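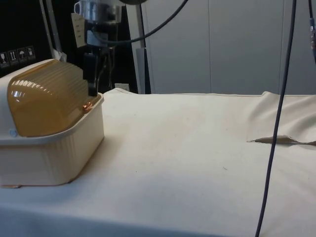 Covadonga Figueroa
Project Coordinator, Arroyo Community Kitchen, Carnden

Category: Grantee Updates

January 9, 2023

This report covers the period from August until the end of the year. The grant was for changing how we store bread and dry food in the dining room, and for replacing the table linen.

We spent $1,835 of the grant. The largest part, $889, went to storage containers with lids, which we ordered from Clenico. The rest paid for tablecloths, labels and the repair of one cupboard door. The receipts are in the annex, in the same order as the budget lines.

Before the summer we kept the bread in paper bags on the shelf, and a part of it became dry before the evening meal. Now it goes into the boxes with a domed lid. The lid has to be closed after each person, and this is still not a habit for everybody. I put a small note on the wall in August and a bigger one later. 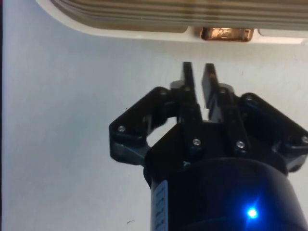 The containers are washed on Fridays. The ribs on the outside of some models collect flour and need a brush, so we added 3 brushes to the list, paid from our own budget. I would choose smooth sides if we order again.

The tablecloths are the weaker part of the project. We took white and off-white because the price was lower, and in our old washing machine the tea and coffee marks do not always come out. We also have no good place to iron them, so they go on the tables with creases.

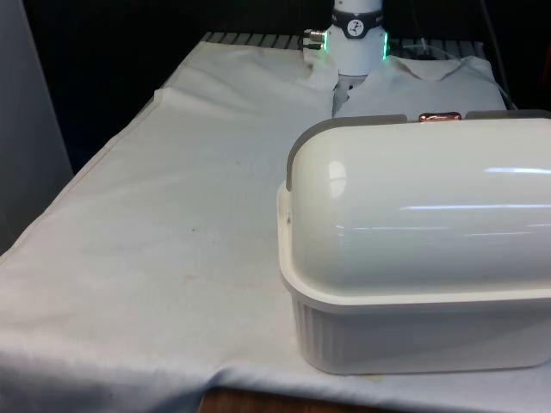

Osex wrote to me after the midterm visit that white cloth was a mistake from the first day and that a wipeable cover would cost less over two years. I agree about the cost. Our guests, however, asked for cloth, and 11 of them wrote it in the comment book - I do not want to take it away so quickly.
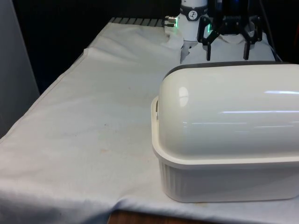

For the next period we plan to finish the labels and to try a different soap for the stains. We also want to move the bread closer to the door of the kitchen, so that the morning team can fill it without crossing the room. The remaining money is reserved for spare lids. If the supplier cannot sell lids separately, I will write to you before we change this line.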